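Recording two-arm demonstrations for small-part tasks
By Maribeth Sebastian
June

Most of the trouble in a two-arm dataset comes from the first batch. The procedure below is the one we use on the Bastos cell for fitting and handover tasks. It assumes the arms are calibrated and the recorder is already running on your machine.

Clear the table before you start. Anything left on the surface becomes part of the training data, and a policy will learn to use a stray screw as a landmark if it appears often enough.

Set the start pose. Bring both grippers to the home position and save it under the task name. Every episode begins within 2 cm of that pose — check the readout, not your eye.

Vary the part placement. Move the loose part between episodes and change its angle as well as its position. We run 8 placements, then return to the first. Do not place parts where one of the wrist cameras loses them at the start pose.

Keep the motion plain. Approach, close, lift, align, transfer or insert. If you miss a grasp, open fully and try again once. A single clean recovery is worth keeping. After a second miss, stop and mark the episode as failed.

Hold for 3 seconds at the end with the arms still. The trimming script looks for this pause and will cut early without it.

Label at the station. Enter operator, part type and outcome before starting the next episode. Mirko Bassi's script rejects any file with an empty outcome field, and fixing these later means watching the video again.

Check the views in pairs. The wrist view should show the part between the pads clearly enough to judge its angle. The head view should show both fingertips. If either one fails, discard the episode.

Our current Para set holds 2,721 episodes after filtering. Failed episodes are stored in a separate folder and are not used for the first training run.
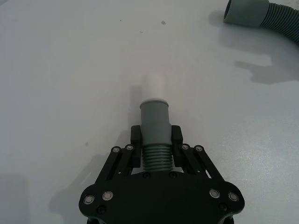
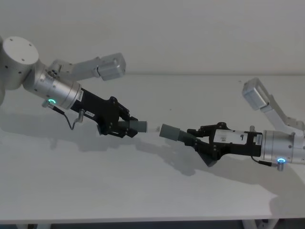 Wrist view with a gray hose fitting in the gripper (first); head view with both grippers over the table (second).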